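3.2 收货检验环节的用时构成

医疗器械从供应商仓库到达医院设备科之后，并不能立即进入临床科室。按照我们所调查的医院的通行做法，货物需经过外包装核对、注册证与批号核对、抽样检验和入库登记四个步骤。已有文献多把这一过程合并为一个“到货周期”来处理，对其中各步骤的用时差别讨论较少。本节利用Wiltmont公司提供的配送记录，对影像类耗材和一次性器械的收货检验用时进行分解。

样本为该公司在两个销售区域内的1780条到货记录，其中有84条因签收时间缺失被剔除，其余记录全部进入分析。每条记录包含发货时间、到院时间、检验开始时间、检验完成时间以及最终处置结果。两个区域分别由Binasach仓库和Hidar仓库供货，前者以影像类耗材为主，后者以骨科与外科一次性器械为主。两仓使用同一套条码规则，但装箱方式不同：Binasach仓库按品种装箱，Hidar仓库按订单装箱。

需要说明的是，检验用时在本文中指从检验开始到检验完成的时间，不包括货物在收货区的等待。等待时间受医院人员排班影响较大，周末到货的批次往往要到下一个工作日才能开箱，若与检验用时合并计算，会掩盖装箱方式的作用。等待时间另在3.4节中讨论。

从分解结果看，外包装核对所占比重最小，各医院之间差别也不大。注册证与批号核对的差别最为明显。按品种装箱的货物通常只需核对一份注册证和一组批号，而按订单装箱的货物在同一箱内可能出现多个品种，核对人员需反复翻找随货单据。访谈中，设备科人员多次提到随货单据的排列顺序与箱内物品不一致，这一问题在混装箱中尤为常见。

抽样检验的用时取决于品种。一次性无菌器械主要检查包装密封和灭菌标识，影像类耗材还需核对有效期与储存温度记录。部分医院对首次供货的品种加抽一箱，这一规定并未写入合同，而是由各院自行掌握，因而在供应商一侧很难预先估计。Iyamu在早前的工作论文中已注意到同类现象，并建议将首次供货品种单独编码（Ngozi Iyamu，工作论文）。本文采用了这一做法。

上述步骤目前几乎都由人工完成。近年来，关于用自动化设备承担拆箱、翻转和摆放等操作的讨论逐渐增多，相关研究多以日常物品为操作对象，与医疗器械包装的实际情况尚有距离。

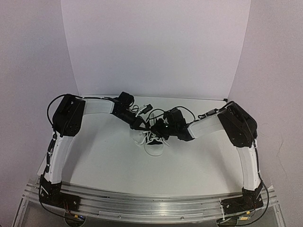 图3 双臂操作台，台面中央为一只白色运动鞋

对于收货检验而言，自动化的难点首先在于包装形式不统一。硬质纸箱、吸塑盒与软质纸塑袋的受力特点差别很大，其中纸塑袋一旦出现折痕或穿孔，整件产品即按不合格处理。其次，检验结果需要有人签字负责，即便操作本身可以由设备完成，签字环节仍需保留。受访的设备科负责人对此态度较为谨慎，多数认为短期内更可行的改进是统一随货单据格式，并要求供应商在发货前上传批号清单。

Thái分公司自当年1月起试行了预先上传批号清单的做法。试行期间，供应商在发货当日将清单发送至医院，收货人员可在货物到达前完成注册证核对，到货后仅需比对批号。从该分公司的记录看，批号核对用时有所缩短，但缩短主要出现在混装箱中，按品种装箱的货物变化很小。这与前文的分解结果一致，即混装箱的用时主要消耗在单据与实物的对应上。

试行中也出现了新的问题。部分医院的采购系统不接受外部文件，清单只能以邮件附件形式发送，再由收货人员打印后使用。若发货后临时更换批号，清单与实物便不相符，收货人员需重新核对全部品种，用时反而超过未上传清单的批次。此类批次在试行记录中单独标注，未计入上述比较。

入库登记环节的差别主要来自医院信息系统。能够直接读取条码的医院，登记与批号核对可以同时进行；仍需手工录入的医院，登记往往集中在当日下班前完成，记录中的检验完成时间因此偏晚。对这部分记录，我们以收货单上的手写时间代替系统时间。手写时间难以辨认的，沿用系统时间，并在稳健性检验中将其剔除。

数据提取截止于2020年11月6日。此后Hidar仓库调整了装箱规则，新的记录与本文样本不具有可比性，故未纳入。两个仓库的供货品种不同，装箱方式的影响与品种的影响无法完全分开，下一节将以两仓共有的品种为子样本，重新估计装箱方式与检验用时之间的关系。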